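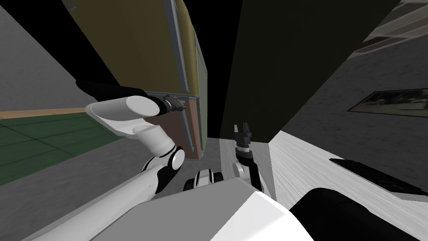 Short finger or long finger for cabinet doors in simulation?

Posted by Fekholm in Grippers and End Effectors

Hello to all. I am comparing two grippers on a two-arm robot in a simulated kitchen, before we decide which one to buy for the real robot. The task is to open a tall cabinet and keep it open while the other arm goes inside. The left gripper takes the panel at its lower edge, and the right one waits with open fingers pointing up.

With the short fingers, the left gripper lost the edge in 9 of 176 runs. With the long fingers it lost the edge less often, but the wrist comes very near to the cabinet body and the planner refuses many paths. I use the same controller gains for both. Is this a fair comparison, or should I tune each gripper separately? I also wonder if the view from above and behind the robot is good enough to judge the contact. The big panel makes the inside of the cabinet very dark.

Restrepo_lab
8 votes

Tune them separately, and write both sets of gains in your report. A longer finger bends the wrist more for the same force at the tip, so equal gains are not equal conditions. I would do two series: one with common gains, one with the best gains for each gripper. If the order of the grippers changes between the series, you know the controller was deciding the result.

Please check also the friction value of the finger pads. In my simulator the default was very high and every gripper looked excellent. I lowered it until a slow pull on a flat panel began to slip, and after this the differences became clear. For the refused paths, look at the collision shape of the finger first. Mine was a simple box, much thicker than the visible mesh.

About the camera, I would not judge contact from this view. Log the contact forces at both fingers and add a wrist camera. You can put an extra light inside the cabinet only for debugging, but remove it if you test vision.

Levencombe
2 votes

Long fingers. We had the same problem with drawers and changed, no regrets.

Girach

Which physics time step do you use? With a big step, thin edges jump out of the fingers and it seems like a bad grip. Try to cut it in half and run again the 9 runs that failed, with the same seeds. If most of them pass, the gripper is innocent.

Comment by Fekholm: Thank you. The collision shape was a box for me too, I will replace it this evening. I did not save the seeds for the first series, so I must repeat it.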